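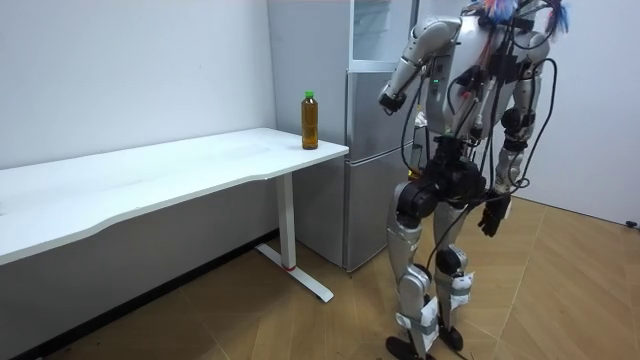 The robot at the fridge, Pavgate, March.

Kinga Szénási had the job because she was the right height. The advert had asked for that and for patience, and she had put both on the form.

She worked from the room next door with the headset on and a glove on each hand. When she raised her right arm, the robot raised its own. When she curled her fingers, the black fingers curled. There was a delay, small enough that after the first week she stopped noticing it at work and began noticing its absence at home.

The task was the bottle. Open the fridge, take the bottle from the desk, put it on the shelf, close the fridge. Then the same in reverse. Every good run was saved and went to Cieślak, the firm that was paying, and Cieślak wanted 2,000 of them before it would talk about the next task. They had been on the bottle since the clocks were still on winter time.

"Ready when you are," said Todor Kolev. He stayed in with the robot, one hand near the stop switch. He called it Didine, after an aunt who had also worn feathers on her head.

Kinga lifted her right hand. Through the headset she saw the fridge door and the black hand in front of it, not touching.

"You've stopped," Todor said.

"I'm thinking."

"Don't think. It can't learn that."

She had heard him say this before. In the first days she used to pause before the door, as you do in someone else's kitchen, and the robot had picked it up. Left to run by itself it would walk to the fridge, raise its hand to chest height and wait. It waited exactly as long as she did. Cieślak had sent a polite note. Seventy runs had to be thrown out and done again.

She put her arm down and shook it. In the other room the robot's arm went down and shook too.

"Again," said Todor.

She did eleven good ones before lunch. On the twelfth she took the bottle too low and it went over, and Todor picked it up and set it back near the corner of the desk. The tea inside had gone the colour of varnish weeks ago. Neither of them would have drunk it.

They ate in the corridor. Todor had a radio, an old Musix with a bent aerial, and he let it play quietly between them.

"My mother rang last night," Kinga said. "She wanted to know what I do. I said I put tea in a fridge. She said, and they pay you for that?"

"What did you say?"

"I said I also take it out."

He folded his sandwich paper into a square. "When it's learnt the bottle they want eggs," he said.

"Who'll do the eggs?"

"You will. You're the right height."

At ten past four the counter on Todor's laptop showed 2,139, which was all the runs, good and bad. He asked if she wanted to see it try without her. She took off the gloves and stood in the doorway.

The robot walked to the fridge. It raised its right arm, bent at the elbow, and the fingers curled in front of the door. Kinga found she was holding her breath.

It opened the door. Then, with the bottle still on the desk behind it, it lowered the arm and gave it a small, tired shake.

Todor wrote that down. Kinga went back next door and put the gloves on.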